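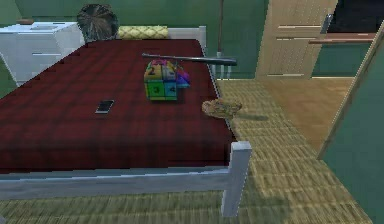
Render: Kheri Bakilana

Review: the Noltari wool-blend blanket, one January later
By Wolfram Thiele
Apr 27, 2022
3 min read | 151 shares | 13 comments

I bought the Noltari in the first week of January, when my bedroom was cold enough to store fish in. It cost $379. I have owned cars I thought about less before paying for.

The box says it is good for up to 10 years. It also says "gently weighted," and after a night under it I can report that this means heavy. You don't toss and turn so much as file a request. I slept well, though, and my feet were warm for the first time since I moved into this apartment, so I'm inclined to forgive it.

Washing is another matter. The care tag wants cold water, a mild soap and flat drying, and I'd like to meet the person with that much flat. I hung mine over the shower rail – the rail came down. The blanket was fine.

It does shed. For the first month I wore a light fuzz to work, and a coworker asked if I'd gotten a dog. By March it had mostly stopped, or I had mostly stopped looking. The stitched edge has held up, apart from one corner where a thread came loose and I made the mistake of pulling it.

My old Peltwood cost a quarter as much and was maybe two thirds as warm. If you run hot, buy that one and spend the rest on dinner. The Culurach is softer than either, but it slides off the bed around three in the morning, and I'm too old to go looking for it in the dark.

I'm keeping the Noltari. The return window closed in February anyway.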